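Handheld gripper pair: jaw offset after finger swap

lunside_tech
Monday, October 25, 2021
Two handheld grippers, fisheye on each, plus a head camera. After I replaced the fingers on the right unit, the logged jaw width no longer goes to zero at full close. It reads 3 mm. Re-ran the zero routine 6 times with the same result. Fingers are the Nomier curved type, screws torqued per the sheet.

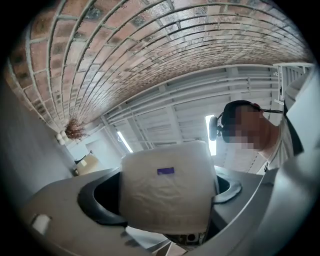
The left unit still has its old fingers and zeros fine with the same firmware, so I doubt the encoder settings. Has anyone shimmed these?

e_nistor
Don't shim yet. Pull the fingers and check the carriage seat for threadlocker residue. We had the same offset at Ingate in March and it was a ridge you could barely feel with a fingernail.

ekström_bench
Disagree. A ridge gives you a skewed jaw, and the offset changes with grip force. A constant 3 mm sounds like the width table still holds the old finger profile. Reload it before taking anything apart.

lunside_tech
Table was reloaded, checksum matches. The offset does move slightly if I squeeze harder.

e_nistor
Then it's the seat. The order we use — Leopold Trummer wrote it up for our bench:

1. Power down, remove both fingers, clean the seats with alcohol and a plastic scraper.
2. Refit, tighten the screws alternately, close the jaws on nothing and zero.
3. Grip a carton with the left unit, hold the right one open beside it, and compare both logged widths against calipers.

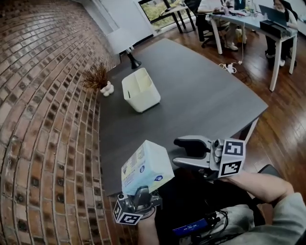

4. Check the marker cubes for play. A loose cube shifts the pose, and people blame the jaws.

ekström_bench
Step 4 should come first. Otherwise fine, but I'd still keep a copy of the old table.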